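Bench check, Room 3 - August
Site: Julcombe
Checked by: Noeline Nepia
Copy to: Lachlan Katene
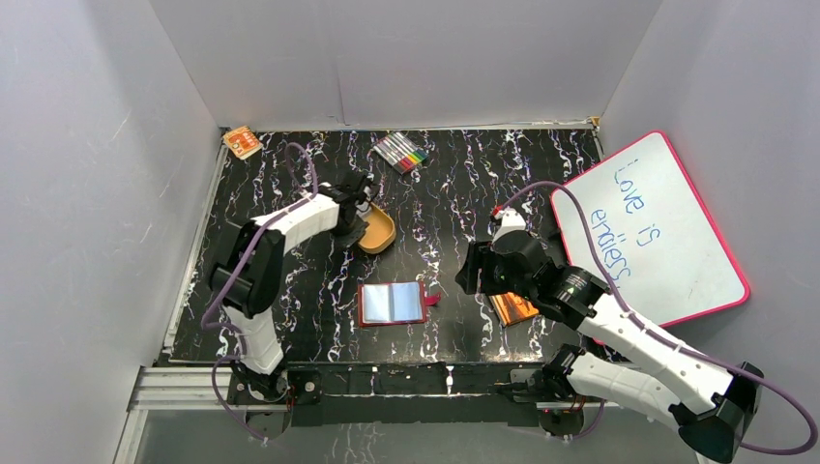

Stationery table at the time of the check, notebook open in the middle, markers toward the back.

**Surface and walls**

- [x] Tabletop free of cracks and lifted edges. Ran a hand along the front and both sides. The marbled pattern hides small marks, so use a flashlight held low.
- [x] Tabletop level. Fine.
- [x] Gray wall panels tight on all three sides. Left panel had some play last month, now fixed.
- [ ] Surface wiped before start. Not signed on the sheet. Lachlan to ask the morning shift.

**Items on the table**

- [x] Red notebook - cover and pages sound, no staples or wire sticking out. Ribbon tab is still firmly attached. Leave it flat when open and keep the ribbon from hanging over the front.
- [x] Markers - sleeve not split. Caps all pushed on. If the sleeve splits, bag the set and write it up, don't tape it.
- [x] Tan oval bowl - rim checked for chips by finger, none found. Nothing heavier than stationery goes in it.
- [ ] Small orange box - sitting crooked near the back left corner. No harm in that, but the placement sheet asks for it square to the wall. Either straighten it or change the sheet.
- [x] Whiteboard - steady when pushed.

**Cables and clearances**

- [x] Purple cables, both sides - no cuts or flat spots in the jacket. Loops are high enough to pass over the items.
- [ ] Right side cable swings out wide past the whiteboard. Add one more tie and check again. Ticket 1604.
- [x] Front rail fasteners tight.
- [x] Stop button tested at 10:15. Log entry 1516.

**Storage and supplies**

- [x] Spare markers on the Modow shelf, lids down.
- [ ] Wipes low. Order a box of 100 from Wisport - the last order went to the wrong door.
- [x] First aid kit sealed and in date.

**Result:** OK to use. Cable tie to be done before the next check, the other open items when there is time.

N.N.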